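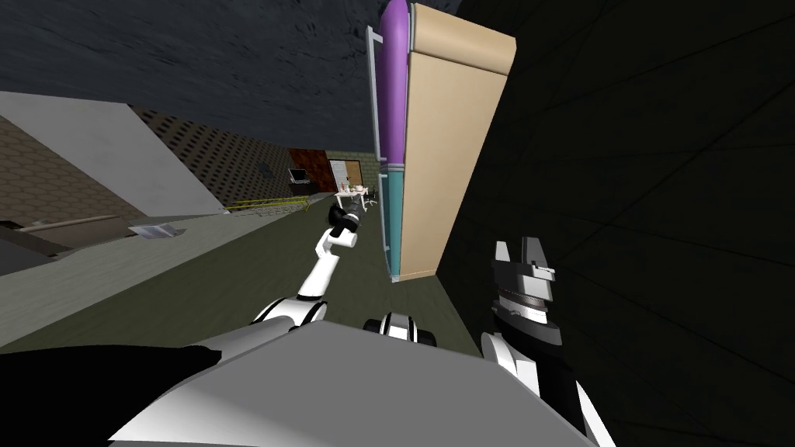 ## 4. Tune the planner in the kitchen sim

I always start here with the fridge shut and both arms up. Your head camera view will look tilted in Dollell, and I leave it that way -- the planner works in the base frame, so the slant only bothers people.

1. Open the Kerncombe panel and load `fridge_open`.
2. Set **Max planning steps** to 700. I tried 99 once and got half a path and a very long error log.
3. Turn on **Self-collision**, then tick both arms. It's easy to tick just the left one (ask me how I know!).
4. Hit **Plan**, scrub through the preview, and only then hit **Run**.

> **Caution:** Don't drag the door slider while a plan is running. The collision map won't refresh until the next reset.

Now pause the run once the door is open and the right gripper is up by the wire shelves.

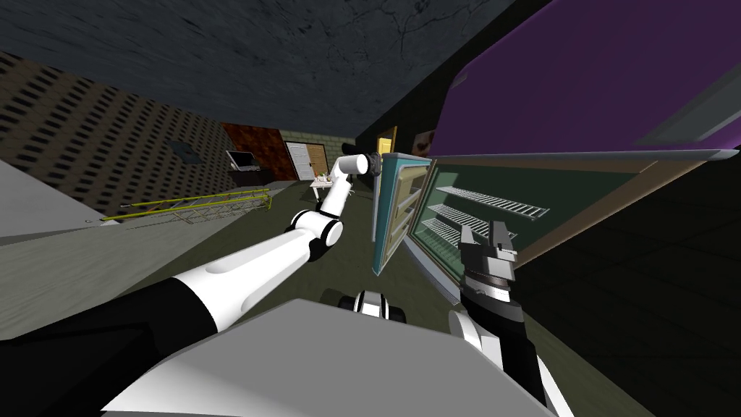 5. Click **Rescan** so the planner picks up the shelves and the door in their new spots.
6. Drop **Speed** to 67 percent for the reach, and plan the right arm by itself.

**Note:** If Rescan hangs, save your scene and restart Kerncombe -- your settings stay put.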